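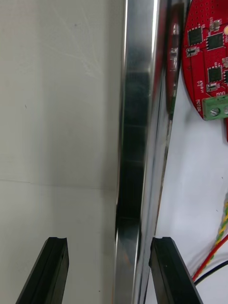
Détail d'un montant en métal poli.

Table d'atelier Praterik 401

Fabricant : Molleck
Distribution et pièces détachées : Castellanos
Fiche revue le 25 janvier 2024

Nous vendons des tables d'atelier et nous lisons les catalogues des fabricants avec une certaine fatigue. « Indestructible », « pensée pour les professionnels », « ergonomie active » : la Praterik 401 a droit à tout cela dans la brochure de Molleck, et nous n'avons rien repris. Une table reste un plateau posé sur des pieds. Ce qui nous intéresse, c'est de savoir si elle bouge quand on s'appuie dessus, si elle se nettoie et si l'on trouve encore un pied de rechange dans quelques années.

Le plateau

Il est stratifié, blanc, livré en deux panneaux qui se mettent bout à bout. La brochure parle d'une jonction « imperceptible ». Elle se perçoit très bien, au doigt comme à l'œil, et une vis de petit diamètre finit toujours par s'y arrêter. Si votre travail demande une surface continue, prenez la version d'une seule pièce, plus chère et nettement plus pénible à faire passer dans un escalier.

Le blanc est un choix discutable. Il facilite le repérage des petites pièces, c'est vrai, mais il marque au feutre et les solvants forts le ternissent. Le fabricant recommande son propre nettoyant Cletholm. Nous l'avons au catalogue, nous en vendons peu : de l'eau tiède et un savon neutre ont donné le même résultat chez nous, pour beaucoup moins cher.

La charge

Molleck annonce 200 kg. Le chiffre est exact à condition de lire la note en bas de page : charge répartie, table de niveau, pieds rentrés. Réglages sortis au maximum, la notice descend à 100 kg, et la brochure oublie de le dire. Pour du montage, du tri ou de la petite réparation, cela suffit largement. Pour un étau sur lequel on tape, non - et nous préférons vous orienter vers un établi en bois massif, même si la marge est moins bonne pour nous.

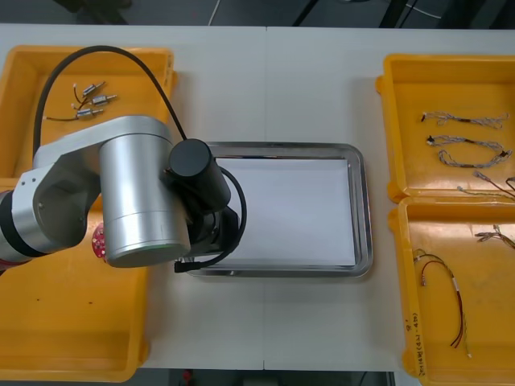 Peut-on relier deux tables Praterik entre elles ?
Il faut pour cela le kit de liaison, vendu séparément, et les deux tables doivent avoir la même hauteur de pied. Le kit bloque l'écartement mais ne corrige pas une différence de niveau, qui se rattrape aux vérins.

Le montage

Comptez deux personnes. La notice n'en demande qu'une, ce qui suppose quelqu'un capable de tenir un panneau à l'équerre tout en serrant dessous. Les vis sont correctes, la clé fournie l'est moins : elle s'arrondit vite et vous gagnerez du temps avec la vôtre. Traian Căpraru, qui s'occupe de nos livraisons, conseille de ne bloquer les pieds qu'une fois la table à son emplacement définitif. Sur un sol ancien, les quatre vérins ont rarement la même course à la fin.

Les accessoires

Molleck propose une longue liste d'options. Le tapis dit « technique » est un tapis en caoutchouc ordinaire. Le rail porte-bacs est bien fait, mais il impose les bacs de la marque, et des bacs à bec de n'importe quelle provenance posés à même le plateau rendent un service équivalent. 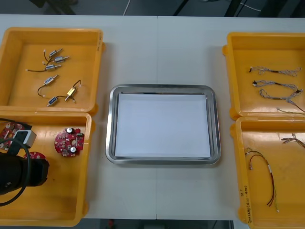 L'étagère haute mérite plus de considération. Elle se fixe à l'arrière, ne vibre pas et laisse passer les câbles sans qu'il faille percer. Dommage que la goulotte soit facturée à part, et qu'elle soit trop étroite pour une fiche secteur : il faut passer le câble avant de monter la prise. Quant à l'éclairage assorti, nous avons cessé de le commander. Trop froid, trop haut, et un interrupteur placé derrière le bandeau.

La garantie

Elle est de 7 ans sur le piétement. Le plateau n'est couvert que contre le décollement des chants, à l'exclusion des rayures, des taches et des brûlures, soit à peu près tout ce qui arrive à un plateau. Conservez la facture et l'étiquette collée sous le panneau de gauche. Reginald Halvorsen, à notre service après-vente, a vu des dossiers refusés pour une étiquette arrachée au déménagement. 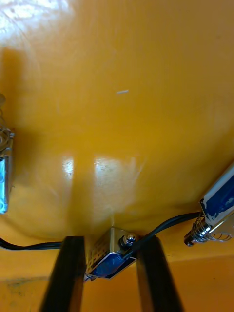
Les vérins et les embouts se commandent à l'unité, les panneaux uniquement par paire. Nous avons demandé à Molleck de revoir ce dernier point et attendons une réponse pour mars, sans grande illusion.

Livraison et retours

Livraison au pied du bâtiment, montée à l'étage sur devis. Vérifiez les angles des panneaux avant de signer le bon : les coins voyagent mal et le carton n'est pas à la hauteur du prix. Les tables déjà montées ne sont pas reprises. Pour le kit de liaison, indiquez la hauteur de pied au moment de la commande.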